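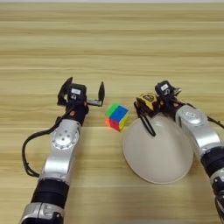
Tabletop, first set

A puzzle cube and a white cone on the pale striped wood. The cube has green and blue on top, with orange, red and yellow on the sides. It came out of the bits and pieces box at the Elwood sale in March.

About this gallery

This page covers the small things we have kept from the Elwood and Moreira house clearances, along with the timber top we put them on. Only a few items get a picture. The rest are listed by box number on the stock page, which was last brought up to date on Sat 7 July.

Notes on the items

Puzzle cube. Small, multicoloured, with a slightly glossy look to the coloured squares. Listed under Toys and Games, box 6. We do not take cubes apart to check the insides, so please try the turning action yourself before you buy. Price is $3.

White cone. The large white piece to the right of the cube, shaped like a lampshade or a funnel. Listed under Household, Odd Pieces. There is no fitting or base listed with it. If you need it for a particular lamp, bring your measurements along, as we can't hold it while you check at home.

The top. Light wood with the grain running from side to side, in bands of cream and honey. It is not for sale. People do ask, and the closest match we have in stock is the Fitska bench top, which is a little darker and comes in 2 lengths. Wipe either one with a damp cloth and dry it straight away. Gollell oil is fine on the Fitska top but takes a full day to soak in, and it will deepen the colour.

Colours on screen

Pale timber and white items can look warmer or cooler depending on your monitor. If the exact shade matters to you, come in and see the piece in daylight near the front window.

Buying and pickup

There are up to 93 lots in the current list, counting the mixed boxes. Small items can be posted. Anything breakable or an awkward shape is pickup only, and that includes the cone. Quote the box number or the category when you write to us, and tell us which clearance it came from if you know. Sold items stay in the gallery until the next update.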